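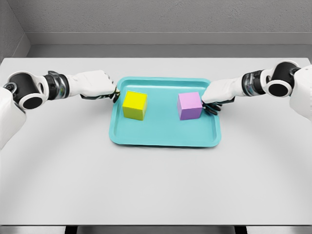 November, 16:40. Two-cube tray task, sim, Henov build 278.

Grip fault is back. Run stopped at step 1,186 with the left hand reporting full grasp on the yellow cube while the contact solver showed load on the tray rim. Right hand on the purple cube reported normally. The lift command went out to both arms because the grasp check only looks at finger torque, and torque does not care what the finger is pushing against.

Result: tray tipped toward the right, yellow cube stayed down, left wrist went to its effort limit and the watchdog killed the run. On the Uteo hardware the same command would have loaded the wrist for the full timeout before anything tripped. Treat as a safety item, not a sim nuisance.

Repeated 5 times from the same seed. Faulted in 3. The other two got a usable pinch, but the left fingers touched the rim on approach in both.

Checked so far:
- Cube friction unchanged since the Salinas merge.
- Rim collision mesh is thicker than the visual mesh. Not enough to explain it alone.
- Left approach offset was copied from the right and mirrored. The yellow cube sits closer to its wall than the purple one does – the mirrored offset leaves no finger clearance.

To do: separate offsets per side, and gate the lift on contact pair, fingers to cube only. No transfer to hardware until the gate is in.

Filed under: Bench Log / Manipulation / Faults
© Rustgate | Contact the lab | Back to top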